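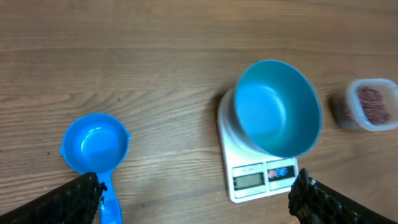
# Weighing dry beans with a cheap kitchen scale

Most bean recipes tell you to use "one cup dried" and leave it at that. I don't trust it. Small beans settle tightly, big ones leave gaps, and one person's level cup is the next person's heap. A scale costs very little and ends the argument, provided you don't believe everything it tells you either.

You need a scale, a bowl, a scoop or measuring cup with a handle, and your beans in a container wide enough to get the scoop into. Narrow jars are a pain. The Grestik recipe cards want you to buy a special bean funnel. Skip it.

## Steps

1. Put the scale on a hard, level table. A folded towel or a soft mat under it will throw the reading off, whatever the box says.

2. Turn it on with nothing on top and wait for zero. If the number wanders, press TARE and wait again.

3. Set the empty bowl on and press TARE. Check that the bowl isn't touching anything else, and that it doesn't hang over so far that you can't read the display.

4. Scoop the beans in. Go fast at first, then slow down and tip in a few at a time near the end. Keep the scoop off the rim of the bowl, or you'll be weighing your own hand.
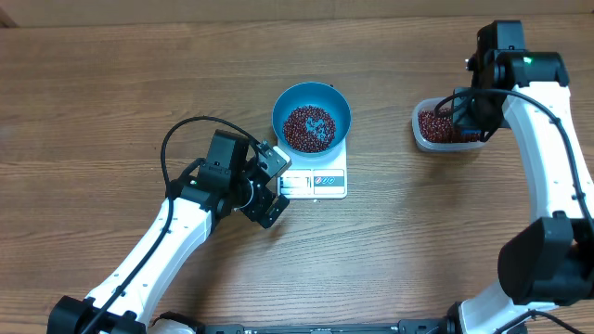 5. Let go of everything and read the number. Give it a couple of seconds to settle.

6. Lift the bowl off, put it back, and read it again. If the two readings differ by more than 2 grams, start over from step 2.

## Check the unit first

Half the "broken scale" complaints I've read come down to this. A lot of these scales switch between grams and ounces with one button, and it's easy to bump.
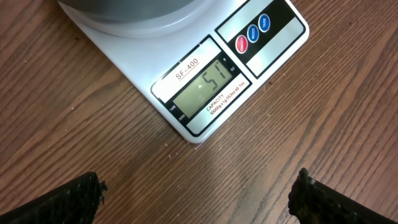 The little unit label matters more than the big digits. Forty grams of beans is a spoonful or two; 40 ounces is two and a half pounds, and you'll want a bigger pot.

I'm also wary of what gets printed on the front. Reading in 1 gram steps doesn't mean being right to 1 gram, least of all with tiny amounts. For a pot of beans, who cares? For salt or yeast, I'd want a finer scale.

## How far off are cups?

I filled the same cup 18 times with small red beans, and my heaviest try came to 237 grams. The lightest was some way under that, and I was trying to be careful. Do your own test before you take my number or anybody's.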